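The Flikasside under-bed drawers, after one winter of use

I bought the Flikasside drawers in a fit of optimism brought on by a closet. The closet in question is two feet deep, has a sloping ceiling, and was designed by someone who owned one coat. Every sweater I pulled out brought three more down with it. Meanwhile there was a great dark acre of nothing under the bed, home to a yoga mat and one slipper.

The Flikasside is a set of two long drawers on casters that roll under a standard bed from either side. Each one is 60 inches long, in birch veneer, with a hinged lid in two halves. I paid $159 for the pair, plus a delivery fee I have chosen to forget. There is a single-drawer version at $106, and if you can do that sum in your head you already know why I ended up with two.

Delivery and assembly

The boxes came early, which has never happened to me before, and were left against the front door so that it could not be opened from the inside. Once I had gone around through the yard, things improved. Everything was packed in cardboard and labeled, and the panels had no dings.

The instructions are all pictures. A cheerful bald person holds up a screwdriver on page one, and then does something on page four that I still don't understand. My sister-in-law, Montserrat Sepúlveda, put hers together in the time it took me to find the page where the casters go. She has the older Pulia set from the same people and says the dowels were worse back then. Mine were fine, apart from two that had to be persuaded with the heel of a boot.

Allow an evening. Put the bottom panel in before you tighten the sides, whatever the drawing says. I tightened first and had to undo one entire drawer while the other sat there looking finished.

The lids

Lids are where under-bed storage usually falls apart. My previous boxes, the zip-up fabric kind, had a clear window on top that cracked the first cold month and a zipper that gave up shortly after.

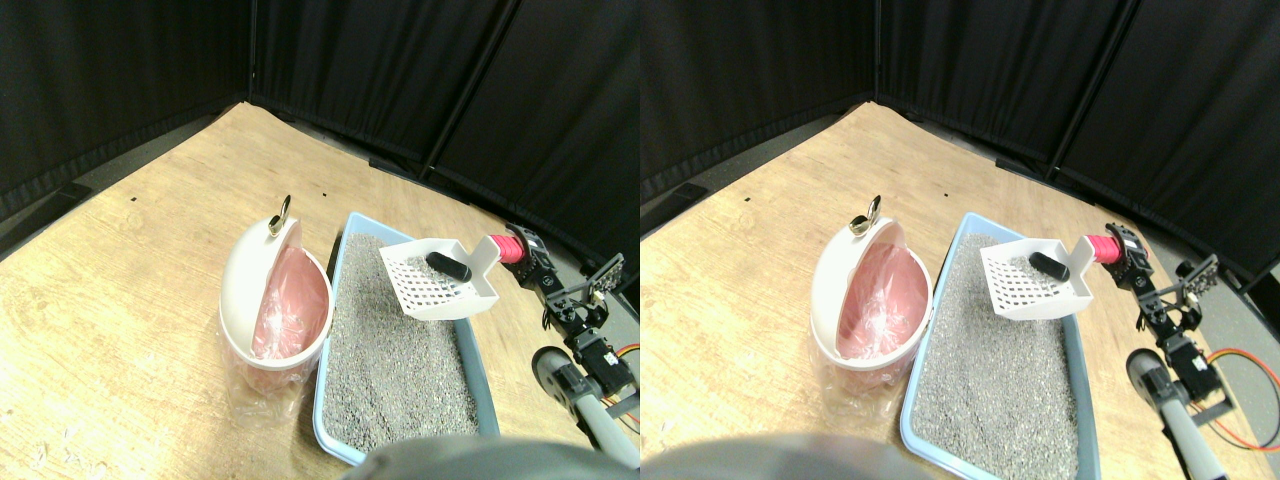 The Flikasside lid is a proper hinged panel, and it opens in halves so you can get at the foot end with the head end still under the bed. I like this much more than I expected to. It does not stay up by itself, though. You hold it with one hand and dig for thermal socks with the other, like a raccoon at a dumpster. I have become a bit of a lid snob as a result, and now judge every container in the house. Even the white pail with the pink liner, tilted to the right on the wood tabletop, gives you a good wide mouth to aim at, and I would have liked the same generosity from something that cost me $159. A pair of soft-close stays would fix it. Villanueva, who make the much pricier version sold in the kind of shop with one chair in the window, include them. Flikasside sells them separately, naturally, and they have been out of stock every time I've checked.

Dust is kept out well. I opened the left-hand drawer in April having not touched it for months, and the spare comforter came out smelling of birch and nothing else. Compare this with the fabric boxes, which seemed to pull dust in from neighboring rooms.

Rolling in and out

On bare floor the drawers glide. They glide so well that if your floor has a slope, and you live in an old house, you will learn which direction it runs. Mine goes toward the radiator. I now wedge a folded washcloth behind the back caster, and I consider that a feature of the house and not a complaint about the drawer.

On rugs it's another matter. We have a low wool rug that pokes out a couple of feet on each side of the bed, and the front wheels climb up onto it with a sort of grunt. Full of jeans, the drawer needs two hands and a foot braced on the bed frame. If your bedroom has wall-to-wall carpet with any depth to it, look at the Cisimau instead, which has wide runners in place of casters. It's ugly, but it moves.
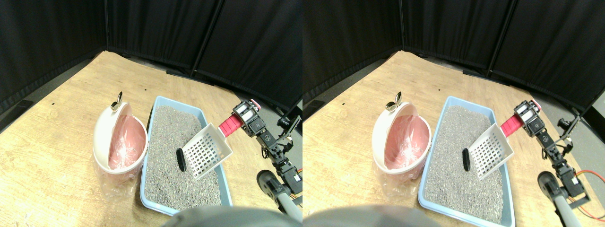 Then there's the question of height. The listing says the drawers suit most beds, and I suppose they do, in the way that one-size gloves suit most hands. Measure from the floor to the lowest part of the frame, and I mean the lowest part, including the center support leg that you forgot was there. Ours has one, exactly halfway along, and it means the two drawers have to go in from opposite sides and meet in the middle like a tunnel project. My husband's side is his business. Mine has the sweaters.

The handles are cutouts with a smooth edge, and you can hook them with a toe, which I do most mornings with a cup of coffee in my hand.

What wore and what didn't

One corner of the veneer has lifted slightly, on the drawer I undid and rebuilt, so I can't entirely blame the maker. The hinges are still tight. One caster squeaked for a week and stopped without any help from me. The base panel bows a little under books, so don't store books in it. I moved mine back to the shelf they came from, where they had been perfectly happy.

The finish marks less than I feared. A damp cloth takes off scuffs, and the vacuum has hit the front edge plenty of times without leaving anything you'd notice from a standing position.

Would I buy them again?

Yes, for a bare floor and a bed with decent clearance, and I'd wait for the lid stays to come back before ordering. For a thick carpet, no. For a low platform bed, also no, unless you enjoy sending things back in 60-inch boxes.

The closet is no better, by the way. I filled the space I'd freed up with coats.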